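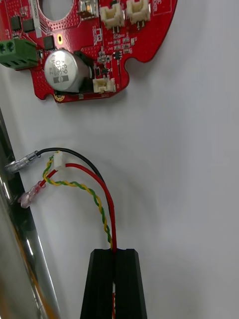
Are we going to keep taking back winter boots that have been worn outside? We are, through the end of the season, as long as the customer has the box or the receipt and the soles aren't damaged.

That was the one thing everybody wanted settled before anything else, so it goes at the top of the minutes and the rest follows in the order we got to it, more or less.

**Brennan Shoes, all-staff meeting, 12/29/19**
Held in the fitting area after closing. Both stores were represented, and the coffee and the last of the holiday cookies came over from the Mill Street store, for which many thanks!

## Minutes of the last meeting

Read and accepted with one correction. The fall minutes said that the Adovetti loafers would be moved to the front window, and what we had agreed was the front table, just inside the door (the window is much too sunny for the tan leather, as we found out with the sandals two summers ago). The correction has been written in.

## Returns on winter boots

We spent a good long while on this one, and it was a friendly talk even where people didn't see eye to eye. The feeling at the Mill Street store was that we've been too easy about it and that a boot with salt stains halfway up the ankle can't go back on a shelf. The feeling at the main store was that most of the folks bringing boots back are people we've been fitting for years, and that they wear them outside for a day because you really can't tell how a boot fits by walking up and down on carpet.

What we agreed:

- Worn boots can come back for exchange or store credit through the end of the season.
- Box or receipt, either one is fine.
- Torn linings, cracked soles and anything a dog has been at are not covered, and please be kind when you say so.
- Returned pairs that clean up well go on the clearance rack with a yellow sticker. Please write the reason for the return on the sticker, in words a customer can follow. "Tight over the instep" is helpful. "Didn't like" is not.

The new wording for the sign by the register was read out loud and changed a few times. The short version won.

## Stock count

The count was finished on Saturday night. The main store has 2,000 pairs on hand on the dot, which made us all a little suspicious, so the back wall was counted over again and the number held. Mill Street has 1,205. That brings the two stores to 3,205 pairs, and of those, 1,357 are boots of one kind or another, a good many more than we would like to be looking at going into the new year.

There was some talk about why. The warm spell at the start of December hurt us, certainly, but we also bought heavily in the tall insulated boots and people kept asking for the short ones. Next year's order will lean toward ankle height. The tall ones will be marked down after the first week of the new year, beginning with the odd sizes, and the display by the stairs will be given over to them until they're gone.

It was mentioned (gently) that several boxes were found with a left shoe from one size and a right shoe from the next. Please check both shoes against the end of the box when you put a pair away, even when the store is busy and three people are waiting to be measured.

## Trotent widths

Customers have been telling us since October that the new Trotent walking shoe runs narrow. We got out the old pair and the new pair in the same size and several of us tried them on then and there, which took a while but was well worth doing. The toe box feels about the same as it used to. The difference is in the heel and along the outside of the foot, where the new upper is stitched in closer and doesn't give much.

Until we hear back from the sales rep, please do the following when fitting them:

1. Measure both feet with the customer standing up, every time, even if they tell you they've been the same size since high school.
2. Bring out the usual size in wide along with the regular.
3. Have them put on the socks they'd really wear. The basket of try-on socks is for people who came in barefoot or in hose.

Somebody asked whether we should just tell people to go up half a size. The general opinion was no, because the shoe then slips at the heel and comes back to us in a week. A wider shoe in the right length is the better answer whenever we have it on the shelf.

## Drakus insoles

The Drakus insoles have been slow at Mill Street and quick at the main store, and we think that comes down to where they sit. At the main store they hang next to the bench, so a customer can slip one in while the shoe is already on the foot. Mill Street will move theirs beside the bench too, and we'll compare notes at the next meeting.

A reminder that the insole replaces the one that's in the shoe. Please lift the old one out before fitting the new one. We had a very nice lady come back twice with sore toes, and she had been walking around on both of them the whole time, poor thing.

## Adovetti spring order

The samples were passed around and admired. The navy loafer with the plain strap was everyone's favorite, and the one with the fringe was liked by some and very much not liked by others. We'll order the navy and the tan in the full run of sizes and the fringed one in a small way, for the main store only. The white sneaker was put off until we see what it costs.

## Odds and ends

- The small ladder has been fixed and is back behind the kids' shoes.
- Shoe horns keep walking out the door. A new bag of them has been ordered, and the good metal one is to stay at the register.
- Waterproofing spray is to be shown outside or in the back hall with the door open. The fumes were bad the Saturday before Christmas and a customer remarked on it.
- The bell at Mill Street sticks in damp weather. If you're alone on the floor, please stay where you can see the door.
- Gift cards sold before the holiday should be honored at either store, and the old paper ones are still good as well.
- The lost glove box is full again. Anything left by the end of January goes to the church coat drive.

## Next meeting

To be held at Mill Street after the markdowns are done, day to be posted on the break room board. The main store brings the coffee this time. Anyone who would like something put on the list for discussion can leave a note in the blue folder.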